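April 2018

Woke at 7 with the bad knee and walked down to the river anyway. The path behind Plallano is still closed where the bank gave way, so I went up through the allotments and came back by the road. Cold wind, no rain. Saw the first swallow, or something that flew like one.

Wichai Srithong rang after breakfast about the choir. He wants the Barreto piece moved to August. The tenors don't know it, and two of them are away for the next month. I said fine. I would have said fine to anything by then, as I was trying to get the stove lit.

Spent the rest of the morning on the letters. My aunt kept everything and put none of it in order. Box 2 is nearly all from Stodovov, the years she taught there, and most of it is about coal, shoes and who had been ill. One letter has a recipe for plum dumplings on the back with the amounts crossed out and written in again smaller. I copied it out. The last page of the long one from 59 is missing, and I have looked in the other boxes twice.

We use cookies to improve your visit. By continuing to browse you accept our cookie policy. OK

Madhu Upadhyay came by at four with the seed potatoes and stayed for soup. Her sister has taken the job at Zatbridge and will be moving before summer.
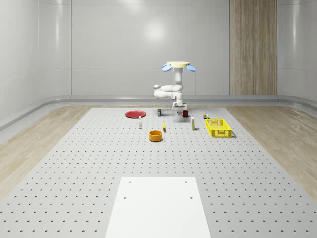

She thinks the house will go to a cousin. I hope he keeps the pear tree.

Paid the roofer. Need to buy stamps, lamp oil and string tomorrow, and ask at the library about the missing page, in case she gave them copies. Bed early.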